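Setting up a PC assembly trial for a robot arm

People keep asking whether a robot can take over the small jobs at a repair bench yet. At Kornmont we test that with an old desktop tower and a few loose parts. You can copy the setup in an afternoon.

1. Pick a tower with tool-free parts. Latches and colored release tabs give the arm something to aim for. Take the side panel off, lay the case down and empty the processor socket. 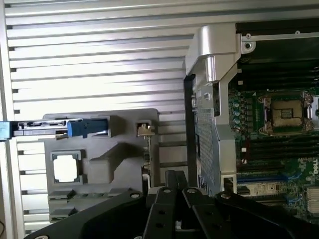 Gripper at the open case, with the blue release tab at left and the empty socket at upper right.

2. Give every loose part a fixed home. Our Jumidis fixture is 3D-printed, with a cradle for the processor and upright slots for the drive and the expansion card. Keep it close to the case so the arm makes short moves.

3. Teach one part at a time. Start with the hard drive in its caddy, then the card. Leave the processor for last - it has to be set down flat and square, and a bent contact ends the day.
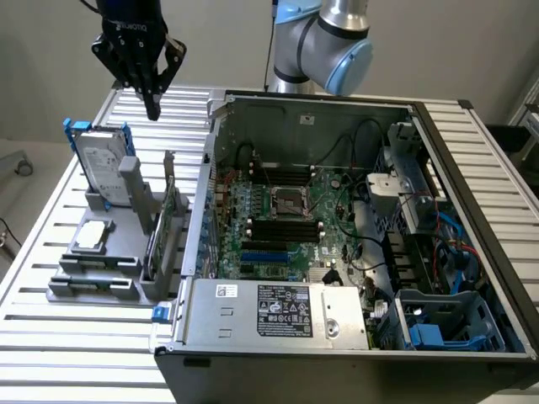 4. Log each try as done, done with help, or failed. We use a Tuvach sheet with one row per try. In April we ran 200 tries with the drive and 145 went in without help. The card was slower, and we stopped after 166 tries to reprint its slot.

5. Check the force limit before every run. If a part binds, the arm should back off and wait for you.

So can it do the job? The drive, mostly. Cables are still done by hand, and I would not leave the arm alone with a customer's machine. The Padilla notes cover gripper settings if yours keeps dropping the card.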